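Workshop notebook, February 20, 2022

Bread day! And the first proper go with the rye starter since it moved house to the shelf over the bench. I'm calling this batch Turker, the older starter stays Joseph, and I'd like everyone to label their jars because I nearly baked with the wrong one.

Joseph first. Fed last night, equal weights flour and water, left with the lid resting on top. By breakfast he was domed, smelled of green apples and was pushing at the cloth. Lovely. Turker was flatter and sharper, more like yoghurt, but full of tiny bubbles right down the side of the glass. I think he's hungry and wants two feeds a day until the weather warms up.

Dough weight 604 g, which fits the small Medis tin with a finger's width to spare. Water at 80 per cent because I wanted to see how far I could push it. Sticky! Wet hands, metal scraper, no extra flour on the bench (I did cheat once, a pinch). Four folds in the first stretch, then left it alone and got on with other things.

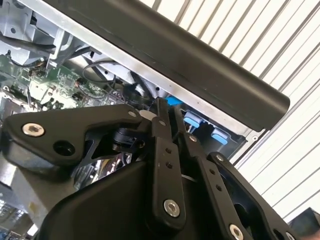 Part-dismantled electronics.

By the third fold the dough had changed completely. It went from porridge to something I could lift in one piece, and the windowpane test nearly worked — a small tear at one corner, the rest thin enough to see my fingers through. I do love that moment. Salt went in late this time, with a splash of water squeezed through by hand, and I couldn't find any gritty patches afterwards.

Shaping was scrappy. I dragged it too hard and the skin split along one side, so I gave it 10 minutes under a bowl and went again. Much better. Into the tin seam down, cloth over.

Baked with the Prunidero lid on for the first half, then off. Huge spring, a great ragged ear along the top, crust the colour of a conker. The crumb is a bit tight near the base and wonderfully open everywhere else. Slight gumminess in the middle, so either it wanted longer or I cut it too early (I cut it too early).

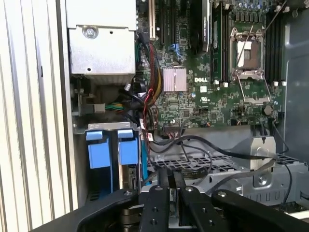 Fatima Sithole tried the heel with butter and thinks the gumminess is down to the rye, that I should drop the water a touch before blaming the oven, and that the flavour is the best since the September loaves. She also wants more salt. I'm not sure about the salt.

Next time:
Same flour, less water, Joseph only.
Keep feeding Turker morning and night and write down how high he gets.
Leave the loaf until it's properly cold.
Ask Revathi Kandasamy for her caraway amounts.

Half the loaf is wrapped in the blue cloth, help yourselves.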